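Chapter 9
Learning by Demonstration

Each September the company Trolitz opens its workshop in Kilton to visitors. On the last open day there were 141 of them, and many came with the same question: where is the program? They expected a long list of commands. What they found was a table with ordinary household things on it, and a person moving these things with a gripper in each hand.

This chapter is about that way of teaching a robot. We call it learning by demonstration. A person does a task many times, the movements of the grippers are recorded, and a model is later trained on the recordings. For the task "clear the table," the Trolitz group kept 2,456 recordings, none longer than 30 seconds.

Before you read section 9.1, look at how the work is done and write down which facts about the hand a computer must know at each moment. Position is the first. Try to find two more. 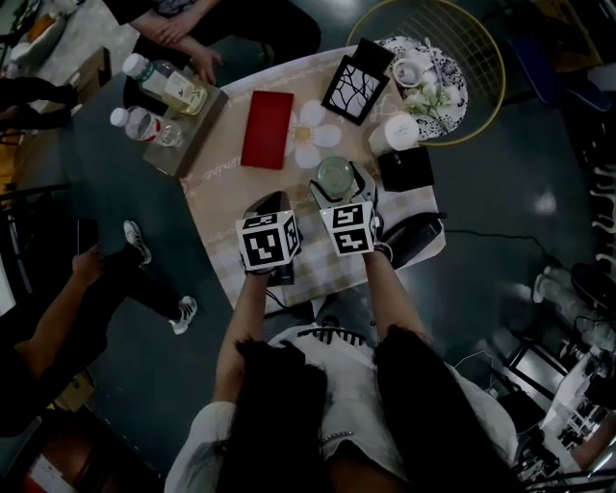
One visitor to the open day objected that a person who knows she is being recorded will move more slowly and more carefully than she does at home, and asked if the robot would then learn to be slow also. We return to this objection in section 9.4.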